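Notes on the Prarnau Precinct Consolidation

Sep 15, 2025

The county board of elections has published its proposal to close two polling places in the Prarnau district before the November municipal election. I have read the notice in full and submitted written comments, which are summarized on this page for residents who may wish to file their own.

The notice cites low turnout at the Nitico Hall and Jabłońska Street locations. Turnout in an off-year primary is a poor basis for such a decision. Both sites served far more voters in the last general election, and the notice omits those figures entirely.

Voters assigned to Jabłońska Street would be moved to the Fleromach branch library, 5 miles away. The bus serving that route runs every 50 minutes and stops at 5 p.m., two hours before the polls close.

I have asked the board to postpone any closure until after November and to hold an evening hearing within the district.

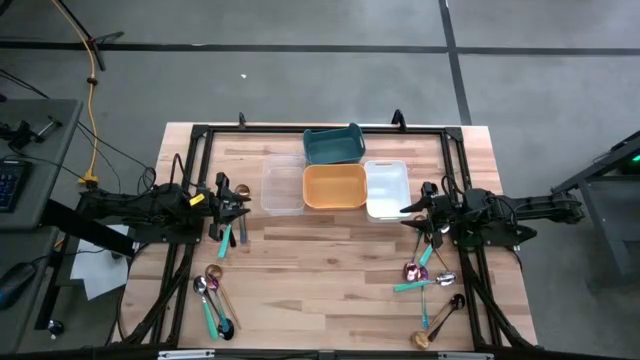 One reader of my earlier post on this matter wrote that the library has better parking and a level entrance, and that her mother could never manage the steps at Nitico Hall. Her point is a fair one, and I have added a request for a temporary ramp to my comments.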